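Bench notebook, small parts table, Plitstead
Entry by Ewurabena Agbeko
August 7, 2023

Carried on with the small parts table. Main aim was to settle the layout so the block, the loose coloured pieces and the clear box can all be used on the same mat without going back and forth to the shelves. Also wanted to decide about the mat, which Manríquez keeps asking about.

Mat first. We are keeping the yellow foam. I tried the bench for a morning last week with the bare board and small pieces skidded every time they were set down. On foam they stay more or less where they land. The board underneath is pale and the clear pieces vanish on it, whereas on the yellow I can find them from a standing position. They are still the hardest colour to see and I would not want to do them in the late afternoon with the blinds down.

The foam has marks near its left edge. I left it as it is. If it gets worse I will turn it end for end before ordering another. Kinance do the same foam in 4000 mm rolls but we would have to cut it ourselves and the last cut was not straight.

The clear box. I like this one better than the old tin with the hinged lid. The lid is see-through so you know which set you have got without opening it, and the colours read well from above even though the pieces inside are slim. Blue, purple, pink and teal in one row. I have asked for the box to live on the table from now on and not in the Starkus drawer, where it was being stacked under heavier things.
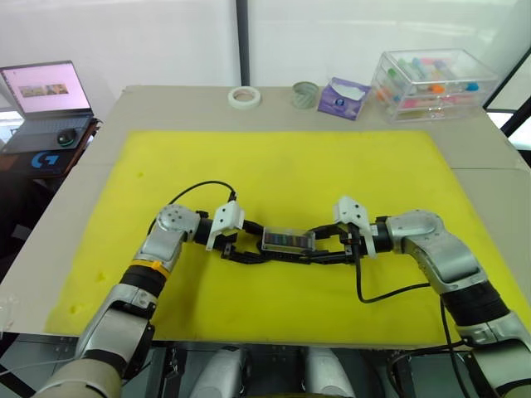
Clear box held a little above the foam, coloured row showing through the lid.

Notes on the box:

– Pick it up by the ends. Gripped across the middle, a thin lid bows, and I cracked one that way in the spring.
– Keep it level. The row slides if the box is tipped and then the colour order is no use.
– No label on the lid. I know the stores list says label everything, but a label would cover the part we look through. Put it on the underside.

Next, the loose pieces. These are the ones that cause the trouble. They are light, they have corners, and they get under anything that is put down near them. I tried three ways of setting them out:

1. All together in a shallow dish. Quick to put out, slow to use. You end up stirring.
2. In a line along the back of the mat. Neat, but too far to reach and I kept knocking the tape.
3. Straight on the foam, left of the middle, with a bit of space round each one.

Third way wins for now. It looks untidy but each piece can be got at from the side. Leave at least 40 mm between any piece and the next, more if there is room. I had 28 mm written on the plan and that was too tight, so please cross it out on the wall copy as well.

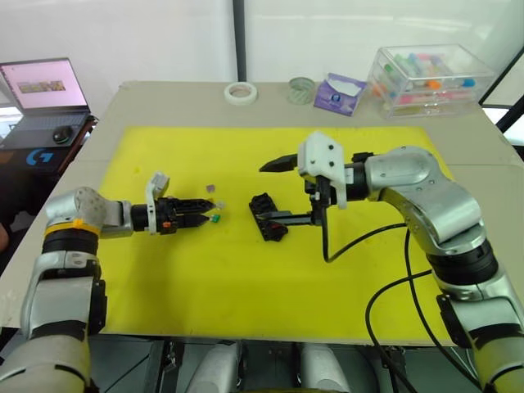 Purple, clear and green pieces on the yellow mat. Black part with the red insert further over.

The black part goes in the middle of the mat, not at the side where I first drew it. Ridged edges give something to hold on to. When it sat near the edge of the foam, one end was on the mat and the other on the board and it rocked. Fully on the foam is fine.

Masking tape: keep the roll flat at the back, beyond the mat. Stood on its edge it rolls, and I have picked it up off the floor enough times. We use it for marking positions. Do not stick it to the foam itself, it lifts the surface when it comes off. Tape on the board only, and put the marks just outside the mat edge so you can line things up by eye.

Then the block. It has a column of slots and takes the coloured inserts one above another. Spent most of the session on this. What I wanted to know was whether it needs holding down. My first thought was a strip of double-sided pad under it, Manríquez thought a screwed plate. I did 42 insert-and-remove goes with nothing under it but the foam, and it walked a little way towards the back of the table over that time. No tipping. I put it back on its mark after every ten or so. A screwed plate seems like a lot of work for that. I will try the pad.
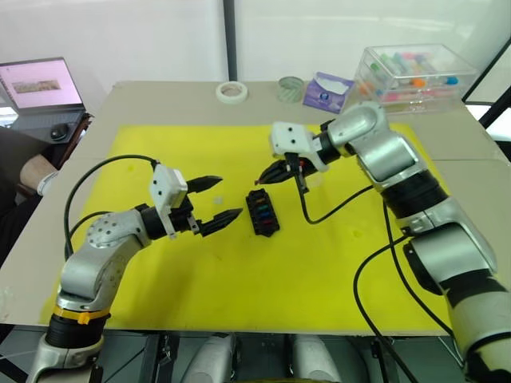 Photo: E. Agbeko / Starkus bench notebook, Plitstead

Block notes:

– Stand it with the column running away from you. Sideways on, the slots are hard to see into.
– Go by colour order on the card, top to bottom. I had orange and red swapped on the first card. New card is in the folder, the old one should be thrown out.
– Red is the easiest to pick out against the black body. Blue is poor in low light.
– A piece that feels tight is usually crooked. Back it out and start again, don't lean on it. The slot walls are thin and we have no spare block until the Kinance order comes.
– Check the slots for foam crumbs before starting. Found one today, got it out with a cocktail stick.

Clearing up. Loose pieces first, then the inserts, then the block, box last. Run a palm over the mat at the end, the clear ones can be felt when they can't be seen. I was one clear piece short at the end and it was under the near edge of the foam.

Still to do:

Pad under the block, repeat the same run and write down how far it moves.
Underside label for the box.
Ask stores if the clear pieces come in any other colour.
Wall copy of the plan to be corrected (spacing, and the black part moved to the middle).
Second roll of masking tape, narrower if they have it.

E.A.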